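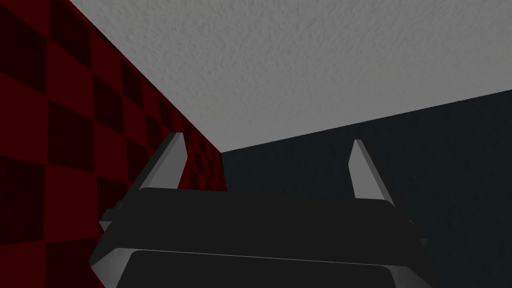

Well, friends, the soup weather is finally back, and I've had a pot of white beans going since seven this morning. I know beans from a can are perfectly fine (my pantry is full of them!), but a slow pot with a parmesan rind bobbing around in it makes the whole house smell like somebody loves you.

I start with a pound of dried beans, soaked overnight with a good spoonful of salt, then drained and covered with fresh water. In goes half an onion, a bay leaf, more olive oil than you think is decent, and that rind.
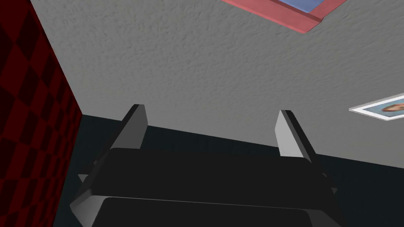 Image: Thu Hoàng / Mirani

Keep the heat low, just a lazy bubble now and then, and start tasting after 40 minutes. Mine usually want twice that, but Jairo Flores wrote in last month to tell me his were done before he'd finished the crossword, so do check early. Once they're creamy all the way through, fish out the onion and the bay leaf

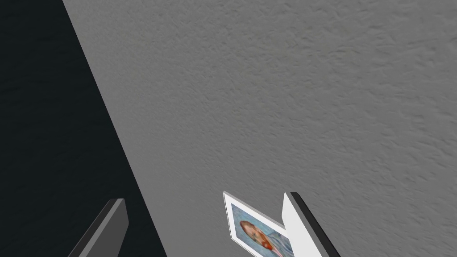
and let the beans sit in their own broth for a while before you serve them. I like mine over thick toast with black pepper and a squeeze of lemon, and whatever's left goes into Saturday's soup with some chopped kale.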